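Grip width, bags and the January session

The January session of the Fernside manipulation group was given over to thin plastic. We had been putting it off since the autumn. Rigid blocks are easy to record and easy to replay, and a term spent on them had made our numbers look better than they deserved. Viorica Tănase, who runs the group, set the assignment in one line: collect clean demonstrations of picking up something that has no fixed shape.

For anyone who reads this blog for the bicycle posts, the course works as follows. We record a task with hand-held grippers, train a small policy on the recordings, and run it on an arm at the end of term. Marks are given for the write-up and for how the policy behaves on objects it has not seen. I am paired with Booker Hutchins, who does the training side, so my half of the work is the data and most of this post is about that.

I started on the translucent bag, approaching it from the front and keeping the jaw opening as square to it as I could manage.
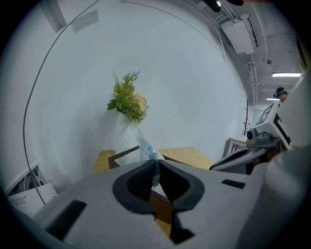 Jaws at the bag, flowers behind.

The approach angle matters more than I had allowed for. With a block, a few degrees of error are absorbed by the rubber. With a bag, the same error means one side of the jaw meets plastic before the other does, and the plastic folds away from the contact. The closing motion then has to chase it. A policy trained on that learns the chase as well, and Booker has shown me plots of it doing so with great commitment.

My notes from the session, tidied slightly:

Slow down before contact and keep the closing speed constant. Half of my early takes have a small jerk at the end, which is me deciding that I have got hold of it.

Do not regrip. If the first grip is poor, stop the take and mark it as failed. Shanthi Kodikara keeps the log and would sooner have a short honest list than a long one.

Start each take from a different place. I have a habit of starting from the same spot above the table, and it shows in the data as a tight cluster.

The tracking also needs some care. The marker patterns have to stay in view of at least one camera, and with a gripper in each hand it is easy to hide one cube behind the other. I lost a run of takes to this before Macarena Bravo suggested keeping my elbows further apart. It feels unnatural for ten minutes and then does not. 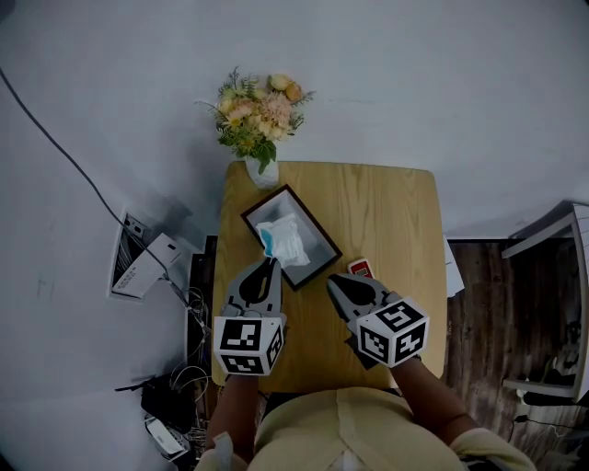 Two-handed takes are a separate problem. The first question is what the second hand is for. In my early recordings it did very little, and a hand that does very little still produces a full stream of positions, all of which the model tries to explain. Viorica's advice was to give it a fixed role in each task and write that role down before recording. I now do this on paper. It is dull and it has removed most of the drift.

By the end of the term so far I had 209 takes on soft objects, of which 39 were rejected, mostly for tracking loss and a few for the regripping mentioned above. The target for the pair is 900 by the deadline, so the arithmetic is not comfortable. Booker thinks a smaller set with more varied starts will do as well. I would like to see that tested before we rely on it, and we have agreed to train on what we have and compare it against the block set.

Still to do: rewrite the script that trims the idle seconds from the beginning of each take, as it currently cuts into the approach when I move slowly. I also owe Shanthi a list of the failed takes with reasons, in the format she asked for in the autumn.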